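Living with white walls

The paint shop in Brudedmont sells more white than every other colour put together, and it stocks 15 versions of it.

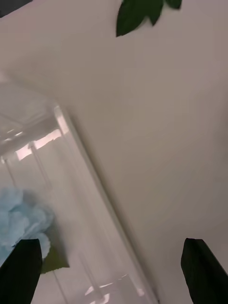
Most people choose from a card the size of a postage stamp, under strip lighting, on a Saturday morning. Then they take the tin home and find the wall has gone pink, or green, or the colour of old milk.

Ute Böttcher has been painting the insides of other people's houses since she left school. She runs her business from a yard in Didby and turns down work in May, when everybody wants their hall done before the summer visitors come. Her first question to a customer is which way the room faces.

"North light is blue," she says. "Put a cold white in a north room and you'll be wearing a coat in there by October. People blame the heating."

For those rooms she uses a white with a little yellow or red in it. South-facing rooms can take something cooler. East and west are harder, as the light changes sides during the day, and she asks people when they sit in the room before she suggests anything. A breakfast room and a room for watching television may have the same window and need different paint.

Her own sitting room took her two years to settle. It is long and narrow, with a window at one end and a stairwell at the other, and the far wall always looked dirty whatever she did to it. In the end she painted it a shade darker than the rest and stopped noticing it.

The fashion for all-white rooms has come and gone several times. Limewash was used in cottages and dairies for generations. It was cheap, and a fresh coat went on every spring over the old one, so that some walls in the older part of Ketska have skins of it as thick as a finger. It rubs off on your sleeve. It also lets a damp wall dry out, and Böttcher will still use it on old stone, although she charges more for it now than for ordinary emulsion.

Modern emulsion is easier to live with, up to a point. Flat finishes hide bumps in the plaster but mark when you wipe them. Anything with a sheen can be washed, and shows every dent and filled nail hole once the sun comes in sideways. In a house with children she puts flat paint above waist height and something tougher below — a dado rail helps, but the join can be done with tape and a steady hand.

She is firm about samples. Paint a piece of lining paper, two coats, at least as big as a tea tray. Move it from wall to wall for nine days or so and look at it in the evening with the lamps on. Do not paint patches straight on to the old colour, which will change how you see the new one.

The Schnyder family, whose farmhouse she finished this spring, ignored all of this and picked the first tin off the shelf. It suits them very well, she says, and they have asked her back to do the landing.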